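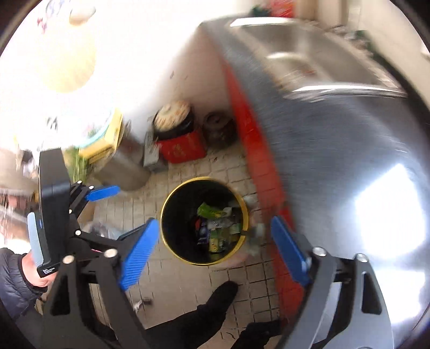
스테인리스 싱크대 옆 타일 바닥에 놓인 원형 쓰레기통. 검은 몸체에 얇은 노란 테두리가 둘려 있으며, 안에는 버린 포장재가 쌓여 있다.

주방 쓰레기통

주방 쓰레기통은 부엌이나 탕비실에서 나오는 폐기물을 배출 전까지 담아 두는 용기이다. 가정에서 가장 자주 쓰이는 용기에 속하지만 혼수 목록에서는 대개 마지막 줄에 적히고, 집들이 선물로 받는 일도 드물다. 한국어에서는 음식물 쓰레기를 담는 통과 구별하여 '일반 쓰레기통'이라고도 하는데, 안에 든 것이 언제나 일반 쓰레기인 것은 아니다. 가구로 분류할 것인지 생활용품으로 분류할 것인지는 매장마다 다르며, 이를 찾는 손님은 보통 두 층을 모두 돌게 된다.

목차
1. 명칭
2. 구조
3. 종류
4. 내용물
5. 봉투
6. 배치
7. 용량과 교체 시점
8. 위생과 관리
9. 제품과 연구
10. 같이 보기

1. 명칭

'휴지통'과 '쓰레기통'은 일상에서 섞어 쓰인다. 굳이 나누자면 휴지통은 방이나 사무실의 작은 통을 가리키고, 쓰레기통은 그보다 크거나 냄새가 나는 것을 가리킨다. 같은 물건이 서재에서 부엌으로 옮겨지면서 이름이 바뀌기도 한다. 업소용 카탈로그에서는 '더스트 빈', '웨이스트 바스켓' 같은 표기가 보이며 이렇게 적으면 가격이 조금 오르는 경향이 있다. 컴퓨터 화면의 휴지통도 여기서 이름을 빌려 갔으나, 실물에는 복원 기능이 없고 손을 넣어야 한다.

2. 구조

기본 구조는 바닥, 옆면, 입구로 이루어진다. 여기에 무엇을 더하느냐에 따라 값이 달라진다.

몸체: 위가 넓고 아래가 좁은 형태가 많다. 빈 통을 겹쳐 운반하기에 좋고, 비울 때 내용물이 쉽게 빠진다. 다만 바닥이 좁아 가득 찬 통은 발에 걸리면 잘 넘어간다.

테두리: 입구의 강도를 높이고 봉투를 걸치는 자리가 된다. 몸체와 다른 색으로 만들면 어두운 바닥에서도 입구를 알아보기 쉽다. 분리형 테두리는 봉투 끝을 눌러 고정하는 고리를 겸하며, 이사할 때 가장 먼저 사라지는 부품이기도 하다.

뚜껑: 냄새와 시선을 막는다. 손에 양파 껍질을 쥔 사람에게는 세 번째 손이 필요해지므로, 페달이나 감지기를 달아 이를 해결하려는 시도가 이어져 왔다.

속통: 금속제 통에 흔히 들어 있는 탈착식 용기이다. 원래 목적은 세척의 편의이며, 실제로는 겉통과 속통을 모두 씻게 된다.

3. 종류

개방형은 뚜껑이 없는 통이다. 구조가 단순하여 고장 날 곳이 없고, 던져 넣을 수 있다는 장점이 있다. 빗나간 것을 줍는 시간은 보통 장점을 계산할 때 빠진다.

회전형은 뚜껑이 축을 따라 앞뒤로 흔들린다. 가벼운 것을 올려놓으면 내려가지 않고, 젖은 것을 밀어 넣으면 뚜껑 안쪽에 흔적이 남는다. 패스트푸드점에서 널리 쓰이다가 가정으로 들어왔으며 가정에서 환영받은 기간은 그리 길지 않다.

페달형은 발로 밟아 뚜껑을 연다. 위생 면에서 평가가 좋다. 벽에 바짝 붙이면 열린 뚜껑이 벽지를 치므로, 사용 기간은 벽지의 둥근 자국으로 짐작할 수 있다.

자동 개폐형은 감지기로 손을 인식한다. 지나가는 고양이와 앞치마 자락도 인식한다. 건전지가 다 되면 뚜껑을 손으로 여는 고급형 개방형 통이 된다.

매립형은 싱크대 하부장에 레일을 달아 넣은 것이다. 외관이 깔끔하며, 손님은 쓰레기를 들고 모든 문을 한 번씩 열어 보게 된다.

4. 내용물

주방 쓰레기통에 들어가는 물건의 상당 부분은 포장재이다. 과자와 라면의 비닐 봉지, 즉석식품의 종이 상자, 투명 플라스틱 조각 따위가 섞여 쌓이며, 음식보다 음식을 싸고 있던 것이 부피를 더 차지하는 일이 흔하다. 포장재는 가벼우면서도 잘 눌리지 않고, 눌러도 천천히 되올라온다. 이 때문에 통이 가득 찼는지를 두고 동거인 사이에 해석 차이가 생긴다.

포장재 가운데 재활용 표시가 있고 이물질이 없는 것은 종류별로 나누어 내는 것이 원칙이다. 종이 상자는 펼쳐서 묶고, 비닐류는 내용물을 비운 뒤 따로 모은다. 기름이나 양념이 묻어 씻어도 지워지지 않는 것은 종량제 봉투에 넣는다. 세부 기준은 지방자치단체에 따라 다르므로 이사한 사람은 처음부터 다시 배워야 하며, 전 주소지의 지식은 대체로 이웃과의 대화에서만 쓸모가 있다.

조개껍데기, 달걀 껍데기, 큰 뼈, 과일의 단단한 씨는 음식물 쓰레기로 오해받는 대표적인 일반 쓰레기이다. 동물이 먹을 수 있는지를 기준으로 삼으라는 설명이 널리 퍼져 있는데, 어떤 동물인지에 대해서는 설명이 짧다.

5. 봉투

통 안에 봉투를 씌우는 관습은 통을 씻지 않으려는 데서 나왔다. 한국에서는 종량제 봉투를 직접 씌우는 방식과, 얇은 속비닐을 씌운 뒤 나중에 종량제 봉투로 옮기는 방식이 병존한다. 앞의 방식은 손이 덜 가고 뒤의 방식은 봉투를 아낀다고 하나, 옮기는 과정에서 바닥에 떨어지는 것까지 감안하면 승부는 분명하지 않다.

봉투와 통의 규격은 대체로 맞지 않는다. 통의 용량은 안쪽 부피로 표시하고 봉투는 펼쳐 채웠을 때의 부피로 표시하므로, 숫자가 같은 통과 봉투를 사더라도 입구에 걸치고 나면 길이가 모자라거나 남는다. 모자란 봉투는 첫 번째 수박 껍질과 함께 안으로 내려앉는다. 남는 봉투는 테두리 밖으로 늘어져 바닥까지 닿기도 한다.

봉투를 고정하는 방법으로는 테두리 고리, 고무줄, 빨래집게, 한쪽을 묶어 조이는 매듭 등이 알려져 있다. 장을 보고 받은 비닐봉지를 통 가장자리에 걸어 두고 보조 봉투로 쓰는 집도 많다. 보조 봉투의 용도는 대개 그것을 건 사람만 알고 있다.

6. 배치

주방 동선을 다루는 책들은 쓰레기통을 싱크대와 조리대 사이, 손을 뻗으면 닿는 곳에 두라고 권한다. 그 자리는 사람이 서 있는 자리이기도 하다. 결국 통은 싱크대 옆 바닥으로 밀려나며, 요리하는 사람의 발에 밀려 하루에 조금씩 움직인다. 저녁에 제자리로 돌려놓는 일은 가사 분담표에 오르지 않는 노동의 하나로 꼽힌다.

바닥재도 영향을 준다. 타일 바닥은 흘린 것을 닦기 쉬운 대신 줄눈에 때가 남고, 통을 끌면 소리가 난다. 장판에서는 무거운 통을 오래 두면 둥근 자국이 생긴다. 자국은 통을 정확히 같은 자리에 두면 보이지 않으므로 이후의 배치는 자국이 결정한다.

냉장고와 벽 사이의 틈에 두는 좁은 통도 있다. 틈새형이라 부르며, 틈을 활용한다는 만족감이 크다. 꺼내려면 통을 앞으로 당겨야 하므로 틈 앞의 공간도 비워 두어야 한다.

7. 용량과 교체 시점

통이 크면 자주 비우지 않아도 되고, 자주 비우지 않으면 냄새가 난다. 통이 작으면 냄새는 덜하지만 늘 가득 차 있다. 적정 용량에 관한 논의는 오랫동안 이 두 문장 사이를 오가고 있다.

여름에는 용량과 관계없이 날짜를 정해 비우는 편이 낫다. 장마철이 지나고 September 표시가 달력에 나타날 무렵이면 많은 가정에서 이 규칙을 잊는다.

비우는 사람을 정하는 방식에는 당번제, 먼저 발견한 사람이 비우는 발견자 책임제, 마지막에 넣은 사람이 비우는 최종 투입자 책임제가 있다. 최종 투입자 책임제에서는 쓰레기를 수직으로 쌓는 기술이 발달한다.

8. 위생과 관리

봉투를 씌웠더라도 통 바닥에는 액체가 고인다. 봉투를 갈 때 안쪽을 들여다보고, 고인 것이 있으면 키친타월로 닦아 낸 뒤 주방 세제를 푼 물로 씻는다. 씻은 통은 엎어서 완전히 말린다. 덜 마른 통에 새 봉투를 씌우면 봉투가 벽에 달라붙어 끝까지 펴지지 않는다.

바닥에 신문지를 깔아 두는 방법은 물기를 흡수하는 데 도움이 된다. 베이킹 소다를 뿌리는 방법도 널리 쓰인다. 커피 찌꺼기는 반드시 말려서 써야 하며, 젖은 채로 넣으면 탈취제 자리에 곰팡이를 기르게 된다.

염소계 표백제와 산성 세제는 함께 쓰지 않는다. 유해한 기체가 발생한다. 쓰레기통 청소에 그만한 의욕을 보일 필요도 없다.

9. 제품과 연구

생활용품 업체 라스테로(Rastero)의 개방형 원형 통은 장식이 없는 것으로 알려져 있으며, 광고에서도 이를 장점으로 내세웠다. 스켈라(Skelar)는 봉투 고정 고리를 여러 색으로 따로 판매했는데, 고리를 잃어버린 고객의 재구매가 매출을 떠받쳤다는 평이 있다. 세레로(Serero)의 자동 개폐형 초기 모델은 뚜껑이 닫히는 소리가 커서 밤중에 야식 포장을 버린 사람을 특정하는 데 쓰였다. 우구(Ugwu)는 속통을 없앤 금속제 통을 내놓았다가 이듬해 속통을 별매품으로 추가하였다.

디자인 평론가 넬러 카위퍼르스(Nele Cuypers)는 평론집 《뚜껑의 문제》에서 주방용품의 뚜껑을 다루며 한 장(章)을 쓰레기통에 할애하였다. 그는 뚜껑 없는 통을 "집주인의 식생활에 관한 가장 정직한 진열장"이라고 불렀다. 출판사는 이 장을 빼자고 제안한 것으로 전해진다.

가사 노동 연구자 치녜레 에제아니(Chinyere Ezeani)는 300가구를 대상으로 쓰레기통 비우기에 관한 설문을 진행하였다. 응답자의 97퍼센트가 자신이 가장 자주 비운다고 답하였으며, 한집에 사는 사람들의 답을 따로 받은 것이 화근이었다. 에제아니는 후속 조사의 규모를 500가구로 늘렸으나 질문을 '누가 봉투를 사 오는가'로 바꾸었다.

10. 같이 보기

음식물 쓰레기
종량제 봉투
분리배출
싱크대
빨래집게 (봉투 고정용)
비닐봉지를 모아 두는 비닐봉지

문서 최종 수정: 06/01/2022
분류: 주방용품 | 청소 | 폐기물 | 가정 내 분쟁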